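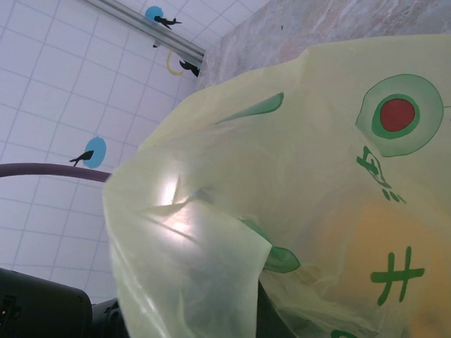
The Bag Problem

Ask Ieva Kuusk what keeps her up at night and she'll say film. The thin, yellowish kind you can half see through.

Her planner at Nokura, called Dasix, handles mugs beautifully. A mug has the decency to stay mug-shaped. A bag creases, catches the glare and drapes itself over the gripper, and the depth map fills with holes.

The latest build scores 30 possible grasps before it moves. "It used to be 338," Kuusk says. "It was very thorough — and very late."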